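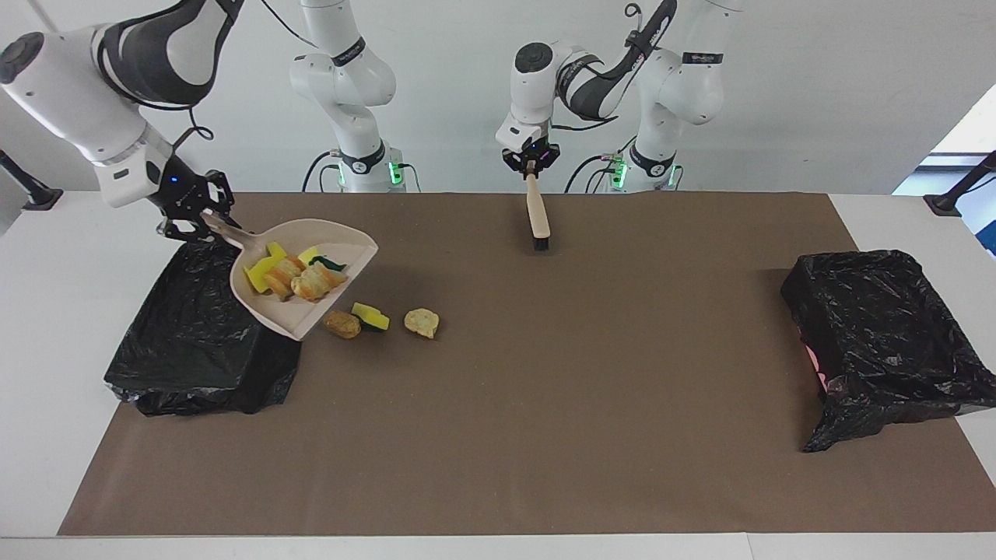 Clearing Mixed Debris From a Paper-Covered Table

Home > Guides > Tables and Counters > Dry Cleanup

Applies to: flat tabletops covered with a loose paper mat. Covers dry, solid waste such as food pieces, crumbs and scraps of sponge. For spills and sauces, see Wet Cleanup.

What you need

Hand brush with medium or soft bristles
Dustpan with a wide, flat lip
Trash bag
Open box or bin to hold the bag
Paper mat large enough to cover most of the tabletop

The Hukitz brush and pan set is a common choice. Any pan works if the lip lies flat along its full width. To check, press the lip against a bare table and slide a sheet of paper along the edge. If the paper passes under at any point, the pan will leave crumbs behind.

1. Set up the bag

Stretch the bag over the box and fold the rim down on all sides. Leave enough slack for the bottom of the bag to reach the bottom of the box. A bag pulled tight like a drum will slip off when weight is added. Place the box on the table at the end where the pan will finish, left or right. A box on the floor means carrying a loaded pan over the table edge.

The Trakport 70 liner fits most small boxes. The Trakport 90 is too long for tabletop use unless the excess is tied off underneath.

2. Fix the mat

Smooth the mat from the center outward. A ripple in the paper will stop the brush and flick light pieces off the far side. If the mat moves, tape the two back corners. Do not tape the front edge; it has to lift in step 6.

3. Position the pan

Hold the pan by the handle with the lip down and facing the debris. Keep the handle raised just enough to bring the whole lip into contact with the paper. If it is raised too far, pieces already collected will slide out.

4. Sweep large pieces first

Hold the brush upright near the top of the handle. Lower it behind the debris, on the side away from the pan, and draw it toward the lip in short strokes. Lift the brush between strokes.

Sponge pieces are light and tend to roll or bounce. Push them slowly. Fried food breaks up under pressure, so use the tips of the bristles only. Fried rolls and other flaky pastry should go in whole if possible. Each broken one adds a second pass.

5. Empty the pan

Move the pan over the bag before tilting it. Lower the lip below the rim of the box and tip. Tap once on the inside of the bag to release crumbs. Empty before the pan is 75 percent full.

6. Finish the mat

Sweep the remaining crumbs in one direction, overlapping each stroke. Lift the front edge of the paper and let loose flakes run to the back, then brush them up. Replace the mat if grease has soaked through.

Sorting note

Sites that compost food waste should pick out sponge pieces before step 4. Sponge does not belong in the compost.

Related: Moussa Table Mats, Sizes and Cutting. Noninville Kitchen Waste Labels.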